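14 Shares
3 Comments

The arms at Flivgate and the people next to them

May 21, 2025

Esther Mugo has ten minutes, she says, then a delivery. She ends up giving me most of an hour, in pieces, standing up, one eye on the dock door.

Flivgate does trays. Breakfast trays, mostly, for small hotels and two clinics that gave up their own kitchens. Plate, fruit, roll, cup, lid, cloth, out. On a normal day 1845 of them leave the building. Until last July every one was laid by hand. Now there are 3 arms on the line, leased from an outfit called Plokby, and Mugo runs the floor they stand on.

"I didn't ask for them," she says. "I want that in. I was told on a Monday and they were bolted down by the end of the week."

So what did she think, that first week?

"That they were slow. They were so slow. I had a woman on the fruit station who could do a plate before the thing had made up its mind where the plate was."

And now?

"Still slower than her. But it doesn't need to go home at two."

Nobody lost a job over it, according to Mugo. Hours moved, though. The early shift used to start at 3 in the morning and now it starts with a smaller crew. Four people who used to be on it went to days. Two of them were glad about it. One had built her whole week around being home when the kids got out of school, and she isn't glad, and Mugo doesn't pretend she is.

"She's still mad at me. She's right to be. Night pay was a real part of her check and I couldn't get it matched. I got her part of it."

Part meaning what?

"Part. Less than half. Put that down too."

The training corner is behind a curtain at the far end, past the dish return. It's where a new item gets tried before it goes anywhere near the line. Covered table, one plate, one piece of fruit, over and over. Somebody from the crew stands there with a tablet and marks each try. Good, bad, bad but would pass. That last one was the crew's idea, the software only came with two buttons.

A-yeong Yeo has the corner most mornings. She laid trays for six years before. She talks fast and keeps working while she does.

"Round things are the worst," she says. "A roll, fine, you can squeeze a roll. Fruit you bruise it and you don't know till it's at the hotel. Then the hotel calls Esther and Esther comes to me."

How many tries before something goes out on the line?

"They told me 297 for the first fruit. I don't know why 297. I did more. I stopped when I would of eaten it."

She has opinions about plates as well. Pale plates are better than dark ones for this, she says, deep rims are trouble, and whoever picks the plates at head office should come and stand here for one morning. She has sent that request up twice. She also wants a stool. The corner was laid out by someone who figured the person in it would be walking around, and the person in it stands in one spot for hours. At the line you at least shifted your feet.
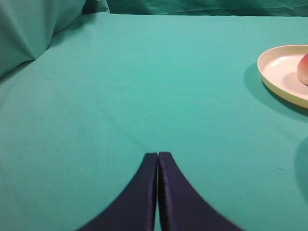 Yeo's view is that the job got quieter and lonelier, and that the second part should count for something when they work out the pay. On the line you talked. You knew who was getting divorced. Back in the corner it's her and the tablet, and the tablet beeps.

I put that to Mugo, back at the dock.

"She's right. We rotate now, it was her that pushed for it. Two mornings in the corner, then back on the line. Plokby didn't like it, they wanted one trained person. I said you can have two or three half-trained people who still like coming in."

Do they?

"Like coming in? It's trays, at four in the morning. Some days."

The pay question is where she gets careful. Minding the arms came with a new title, cell attendant, and for a while the title came with nothing. Then it came with a small raise. Mugo won't give me the number, other people will and it's not large. Her argument to the owners was simple, she says. If a person can stop the whole line by pressing a button, and is expected to know when to, that's a supervisor's call and you pay some of a supervisor's wage.

"They said but the machine does the work. I said come down and see who's doing the work when a sleeve of lids goes in crooked."

Stops are the big thing nobody outside asks about. An arm stops, a light goes amber, everybody looks up. At the start there'd be one every few trays. Now it's almost 10 a shift across the whole line. Every one of them needs a person, and the person has to leave what they're doing, clear it, reset, go back and find their place. Yeo told me earlier that this is what actually makes her tired, more than lifting ever did. The lifting had a rhythm to it.

Wrists are better, on the other hand. Mugo is firm on this. Lid pressing used to wreck people. She had two crew in braces the winter before last and has none now. "If you ask me what I'd fight to keep, it's the lid arm. They can take the fruit one back tomorow."

Would the crew say the same?

"Ask them."

I did, three of them, at break. All three said lid arm. One said lid arm before I'd finished the question. They call it Mushi, after the noise it makes. The other two arms don't have names, or not ones I can print.

What about the people who come next, I ask Mugo. Somebody starting at Flivgate this summer won't ever have laid a full tray alone.

She thinks about that one. The forklift comes and goes behind her.

"Yeah. That bothers me. A-yeong knows a bad plate from the sound when it goes down. You get that from doing it thousands of times. So the new ones do a month by hand first. No arms. It costs us and I've been asked to cut it to a week."

Will she?

"I've been asked twice."

There's talk of a fourth arm for the Stiltitz order, a new customer who wants a cold supper tray with a lot more pieces on it. Mugo has told the owners what she wants before it gets bolted down: the crew sees it first, the shift plan is on the wall a month ahead, the attendant rate is settled in writing, and a stool. They've said yes to the stool. The shift plan they're looking at. On the rate they would like to talk again after the summer.

And if they say no to the rest of it?

"Then I'll be difficult," she says. The delivery is here, it's short two crates of rolls, and she's already walking.

3 Comments
14 Shares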